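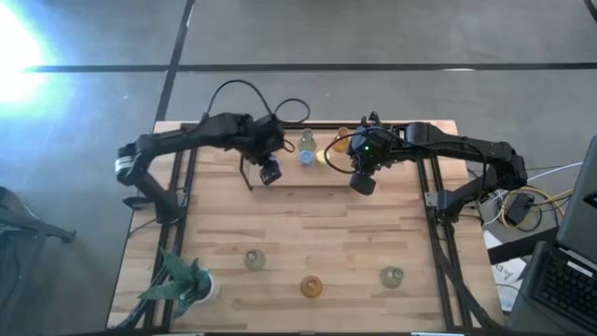

Reviews > Teaching Rigs > Rokton

I paid $1394 for the Rokton two-arm teaching kit in February and I've used it almost daily, so this is a fair shake. You move a pair of small leader arms by hand and the big ones copy you - and wow, they really do keep up! My first job was grouping glassware, which I figured would end in tears.
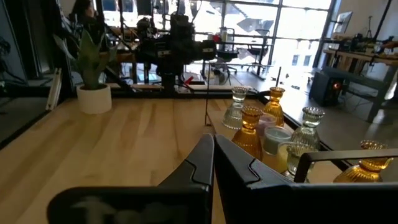 Ribbed glass is fussy to grip, so go slow and close the fingers gently. My 816 saved demos say the wrist cameras are worth every cent (mount them before you tidy the cables, trust me). The manual is awful, though. 4 stars out of 5.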